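Is it the same actress in both halves of The Doremley House?

jovita_m
May 4, 2024
I have been listening to The Doremley House straight through and I'm so happy I started! For anyone new to it, this was a regional mystery serial from the late 1930s, 30 minutes a week, and 40 episodes are known to survive in some form. The sound is rough in places but the organ player is having the time of his life and so am I.

My question is about Mrs. Ketley, the housekeeper. In the early run she has this low, dry voice, and she can make "Will you be wanting supper, sir" sound like a threat. Then in episode 24 she comes back from her sister's and to my ear it's somebody else. Higher, quicker, a bit of a lisp on the S sounds. The announcer doesn't say a word about it and there's no cast list at the end of any of them. Did they swap actresses, or is it one woman on a different microphone? 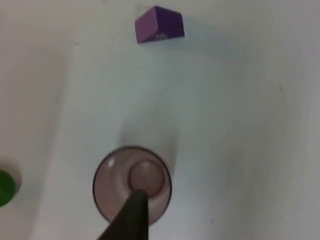 OLD TIME RADIO > MYSTERY AND SUSPENSE > CASTS AND CREDITS
Replies to this topic, oldest first

refugio_r
Same actress! I'll go to the mat for this one. Listen to how she says "the east stairs" in the early ones and then in 24 and after. She leans on "east" exactly the same way, almost two syllables. You can't teach that to a replacement, and on a local show nobody had the rehearsal time to try.

What changed is the source. My set has the early episodes from one batch of discs and everything after the sister's-house break from another, and the second batch runs fast. Slow it down a little and the voice drops right back to where it was.

yareli cuevas
Love this show, love this question, and I disagree with Refugio completely, sorry! If the discs ran fast then everybody would go up, right? Inspector Sandoval sounds the same to me from one end of the run to the other. So does the boy who plays the gardener's son, and a kid's voice is where you'd notice it first.

Also the lisp. Speed doesn't give a person a lisp.

refugio_r
Worn grooves do, though. Sibilants are the first thing to go on a disc that's been played a lot. Put on any beat-up transcription and half the cast will sound like they lost a tooth.

yareli cuevas
Half the cast, yes. In this one it's only her.

jovita_m
Oh I was hoping for this. Going back tonight with headphones. Does anybody have the pitch of the organ theme in both batches? It ought to be in the same key if the speed is right, unless the organist moved it around for fun (which I would not put past him).

estrella_c
I checked! I play a little piano, so take this as kitchen science. The theme in episode 3 sits just about on F. In 24 it's a hair above F, nowhere near F sharp. So Refugio is right that the second batch runs fast, but it's such a small amount that I can't see it turning that first voice into the other one. Inspector Sandoval would go up by the same hair, and you'd never catch it by ear.

My own theory, and I have nothing to back it up, is that the first actress got a better-paying job and they wrote the sister's-house story to cover the gap while they found somebody. It's such an odd stretch otherwise. The housekeeper is the best thing in the show and they send her off for a month in the middle of the poisoning plot? 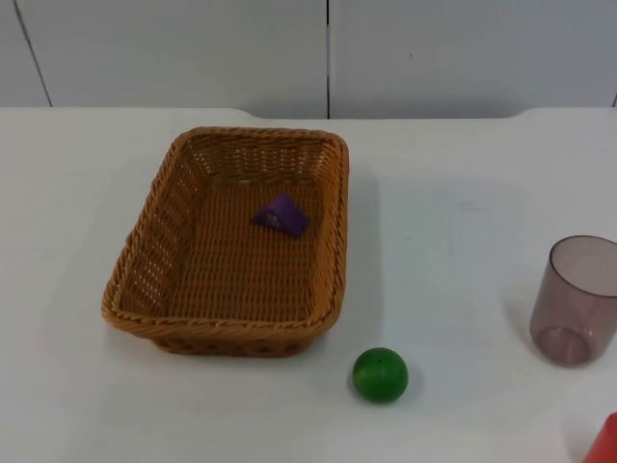

Wicker basket with a purple block in it, green ball in front

jsolis
Jaqueline here, long-time lurker, I signed up just for this thread. I transcribed 2 of the scripts a few years ago, from a bundle of carbons I got at an estate sale with no covers and most of the staples rusted through. One of them is from the sister's-house stretch. Where Mrs. Ketley's lines would be there's a telephone call, and in the script she has four speeches on her end of the line. In the recording she has none. You only hear the Inspector's side: "Yes, Mrs. Ketley. No, Mrs. Ketley. And was the window open?"

So she was meant to be in it, and somebody cut her between the typing and the broadcast. To me that looks like a person who was out sick or gone on short notice. It doesn't tell you whether the one who came back was the same one.

jovita_m
Jaqueline!! Welcome, and please never lurk again. I have played that phone call three times and thought it was just a nice bit of writing. It's so much creepier when you only get his half.

refugio_r
That is a great find. I'll give you the sick leave. But a woman who'd been off for weeks with a bad throat might come back sounding higher and thinner, mightn't she? I'm still on one actress.

yareli cuevas
Ha, so first it was the discs and then it was the grooves and now it's her tonsils. I'm still on two. Jaqueline, is there any penciled name on the carbons? Sometimes they'd write the player's initials next to the part.

jsolis
There are initials on one of them, next to the Inspector and next to the coachman. Next to Mrs. Ketley there's a pencil mark that has been rubbed out. I've held it up to a window and I can't get anything from it. The other script is clean apart from timings down the margin.

estrella_c
Rubbed out! Of course it is. I want this to be an episode of the show.
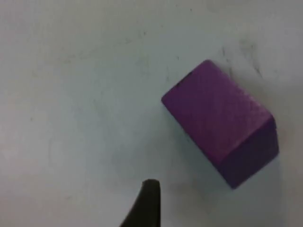 Do I need to hear the episodes in order to follow the housekeeper's story?

Starting from the first one is best, as the poisoning plot runs through all of them and the announcer's recaps are short. If you only want to compare the voices, play episode 3 and then episode 24.

jovita_m
Headphone report. I went back and forth between the two supper scenes, the one in 3 and the one near the end of the run, and I'm now leaning toward Yareli. It's the breathing. The first Mrs. Ketley takes a breath before she says "sir" and the later one runs straight through it every time. I do hear the "east stairs" thing though, Refugio, it's spooky how close it is. Could the second one have been copying the first off a disc?

refugio_r
If they'd kept discs handy at the station, sure. Everybody else in that cast was doubling parts, so there were good mimics in the room. I could live with that. I won't like it.

yareli cuevas
I'll take it. Next up, who is the coachman, because I swear he's also the vicar and the man at the train station.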